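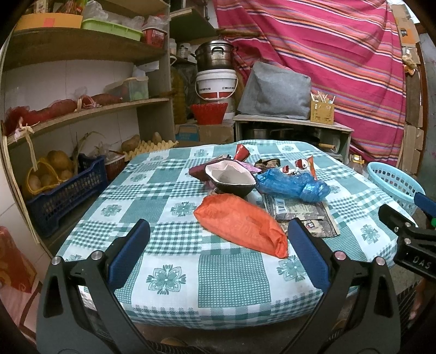
The Tralen is a two-finger hand-held gripper for recording manipulation examples without an arm in the room. We bought a pair and used them over 66 sessions, mostly household sorting on a cloth-covered table.

Weight is acceptable for 20 minutes of work, after which grip force in the episodes starts to drift. Soft bags are the easy case, as the pads close on any fold. Flat packages are harder. The fingers have to come in low at an edge, and a patterned tablecloth gives the tracker plenty of features but makes thin edges difficult to label later.
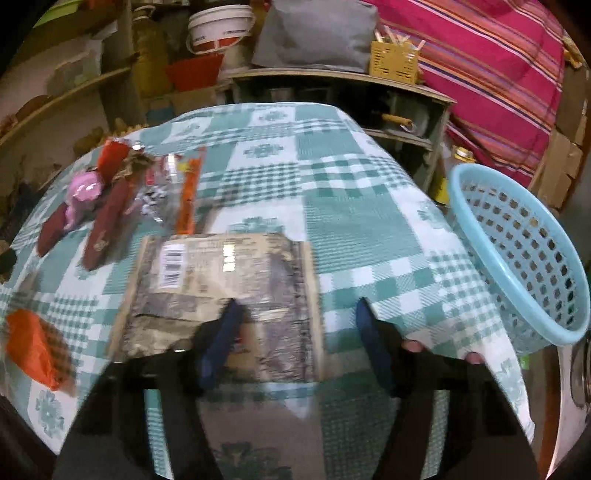

Courtois wrote that flat items should be a separate task with their own episode quota, because mixed sessions taught the policy to hover. Our results agree. After we split them, discarded episodes fell from 25 percent to 3.

The Fludness export tool drops timestamps if a session is paused, so don't pause. Pad wear is minor. The manual is thin on calibration.

Recommended for small teams with their own training code.

Filed under: Data Collection Hardware

Recent reviews
Iltent wrist mount
Fludness export tool, second look
Choosing finger pads

Contact | Back to top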